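Wannasri Building Switches to Dry Sweeping for Polished Stone Floors

Pichit Kongkaew, facilities manager at the Wannasri residential building, has withdrawn the daily wet mop from the cleaning schedule for all polished stone floors. The new schedule takes effect in March and covers the lobby, the corridors on 8 levels and the serviced apartments. 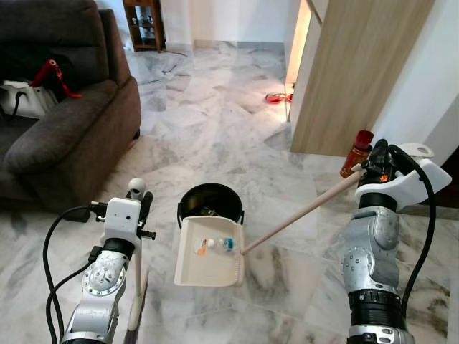
Under the revised schedule, stone floors will be swept dry every day and damp mopped twice a week with a pH-neutral cleaner. Until now they were mopped daily with a general-purpose detergent. Apartment kitchens and bathrooms, which have ceramic tile, stay on the old schedule.

The change follows an inspection by Sirora, a stone care contractor, which examined 28 test areas in the building. Four showed etching, the dull marking left when an acid reacts with the calcium carbonate in marble. The contractor traced these to a descaling product carried over from the bathrooms on shared mop heads. Most of the remaining areas had a thin detergent film, heaviest along the baseboards and in the corners, where rinse water tends to collect and dry.

Film of this kind does not damage the stone, but it holds fine grit against the surface. Foot traffic then drags the grit across the polish. Quartz, the main component of ordinary sand, is considerably harder than marble, and the resulting scratches can be removed only by mechanical honing and repolishing. The inspection report recommends that loose grit be taken up before any water is applied.

Brooms for stone must now have soft bristles with no exposed metal at the head. Vacuum cleaners may be used in the apartments if the brush roll can be switched off and the wheels are rubber. Mop heads will be color coded by room type and laundered separately, without fabric softener, which leaves a residue of its own.

Vinegar, lemon-based cleaners and powdered abrasives are prohibited on stone anywhere in the building. Spills of coffee, wine or fruit juice are to be blotted and the spot rinsed with plain water. Residents who arrange their own cleaning have been sent the same list, along with the dilution rate for the approved product.

The lobby will be treated first. Sirora is to strip the existing film with an alkaline cleaner, rinse the floor, and leave it to dry overnight before applying a penetrating sealer. The work starts at 9 p.m. on a Sunday, and the main entrance will be closed until 6 a.m. Residents should use the parking level entrance during that time. Corridors will follow one level at a time, with notices posted in the elevators 2 days ahead.

Lamai Jitpraphai, who supervises the cleaning staff, said the daily sweep adds time in the corridors but removes the wait for floors to dry. Training in the new methods will be given on site by Skillance over two morning sessions.

Gloss readings will be taken at fixed points in the lobby before the work and again after six months. Etched areas will be honed separately, at a date still to be set.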